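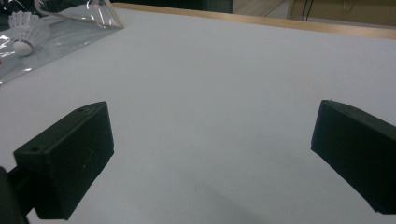 Filed under: Around Town

New packing room opens at Dankwa, and the tables are very white

If you've ever bought beads by the scoop at Dankwa on Drunum Street, you know how it used to go. You picked your colors, you carried your little tub to the register, and then you stood there while whoever was working tried to bag everything up between the card reader and the candy jar. I once watched a lady's entire order of seed beads go off the edge of that counter. We were both on our knees for a while. I found one in my cuff that night.

So I was pretty excited to hear that the shop finally has a proper packing room. It opened to customers in June, in the back half of the building where the greeting cards used to be, and I went over at 10 in the morning to have a look before it got busy.

The first thing I noticed was how bright it is back there. The old card room was brown. Brown carpet, brown paneling, brown racks that squeaked if you so much as looked at a birthday card. Now there are two big work tables with smooth white tops and a thin strip of light wood along the edge, and the whole place feels about twice the size. The tops aren't shiny, thank goodness. I have a shiny white desk at home and I spend half my life moving the lamp so I can see what I'm doing.

Senyo Asamoah, who took over the store from his aunt, picked the tables himself, and he will happily talk to you about them for as long as you let him. (I let him. I had coffee.)

"I wanted white because of the beads," he told me. "You drop a dark one, you see it. You drop a red one, you see it. The old counter had that speckled pattern, and it ate everything."

I asked about white beads and he laughed and said that's what the black felt mats are for. They keep a stack of them under the second table, and you can grab one without asking.

What you can do there

The idea is simple enough. You fill your tubs out front the same as always, then you bring them back to the packing room and sort them into clear plastic bags yourself, at your own speed, with a real table under your elbows. Bags are free if you're packing something you bought in the store. If you come in with your own stash from home, and I know plenty of you have a stash from home, it's 50 cents a bag. You get to use the labels and the pens either way.

I brought in a cookie tin that had been my grandmother's. It had buttons in it, plus hooks, plus some snaps, plus what I think was part of a watch. I'd been meaning to go through it for years and never had the space, what with the cat. It took me most of an hour and I went home with everything in bags that I can see through. I can't tell you how good that felt. I've already used four of the buttons on a cardigan and I knew right where they were.

There are scoops and funnels in a rack by the door, and tweezers if you're doing the tiny stuff. I'd bring your own tweezers if you're picky about them. The store ones are a bit stiff, and the good pair seems to be permanently in somebody else's hand.

One tip from me: open your bags before you start. I mean all of them, the whole handful, and lay them down on the table ready to go. I did mine one at a time and it was maddening, picking at the tops with my fingernails while a tub of sequins waited. The woman across from me had hers all puffed open and was done in half the time. She didn't say anything about it but I could see her looking.

Where it came from

Senyo says the room was really his aunt's plan. She'd sketched it on the back of an invoice years ago, back when the store still had the cards, and he found the sketch when he was cleaning out the office. Her version had a row of stools and a sink. The stools made it in. The sink did not, on account of what the plumber wanted for it, so if you've got glue on your hands you still need to go to the restroom up front.

The carpet was the big job. They pulled it up over a couple of evenings after closing, and Senyo says they swept up enough beads from underneath to fill a good-sized jar. The jar is on the shelf behind the register now. Kids have been asking to guess how many are in it, so he counted them one slow afternoon, and there are 833. He wasn't going to make a contest out of it, but then he'd gone and told people the number, so it was too late anyway.

He also ordered a first batch of 2000 bags to get things started, which he thought would last the summer. I looked at the box when I was leaving and I have my doubts. People go a little wild when they see a stack of nice new bags. I went a little wild. I bagged rubber bands.

The other half of the back room

Some of you will be wondering about the Himelska yarn, because it used to be stacked against that same wall. It's still in the store! It's moved to the front window side, next to the embroidery floss, and the sale bin is underneath it. I think it looks better there. The blues were lost in the old spot. There's a nice heathered gray in right now that I would have bought if I hadn't promised myself I wouldn't.

The cards themselves are gone for good. Senyo said he was selling fewer every year, and he gave the last of the racks to the Zorkden secondhand shop down the block, so if you want a squeaky card rack, you know where to go. I did ask about gift wrap, since that was in the same corner, and he's keeping a small shelf of it near the register. Brown paper, a few rolls of ribbon, tissue in white and green.

I heard a bit of grumbling from a man in line who said he came in for a birthday card and had to leave without one. I get it. It's the kind of thing you only notice when you need it at five minutes to six.

A few practical bits

The packing room is open the same hours as the store, but they stop letting people start a new project half an hour before closing so the tables can be cleared and wiped down. You don't need to book. If both tables are full you can leave your tubs at the register with your name on them and go have a wander, and somebody will come find you. Try not to go far.

Kids are welcome as long as there's a grownup with them. No drinks on the tables, please, and I say that as the person who had to take her coffee back out to the hall. There's a ledge by the door where you can park a cup.

Strollers fit through the back door now that the racks are out, and the step down into the room has been replaced with a little ramp. I'd never thought much about that step until my knee went funny last winter, and then I thought about it a lot.

They could still use better hooks for coats. At the moment there are a couple by the door and everything else ends up on the spare stool, and then somebody wants the stool. I mentioned it. Senyo wrote it on his hand.

If the room does well through the summer, he'd like to run an evening bead swap back there, where everybody brings a bag of something they're tired of and goes home with a bag of something else. No date for that yet. I've told him I'm in, and I've got a whole bag of orange ones from a phase I went through, so if orange is your thing, come and find me.

Dankwa is on Drunum Street, across from the shoe repair. The packing room is straight through to the back and on your left, past the zippers.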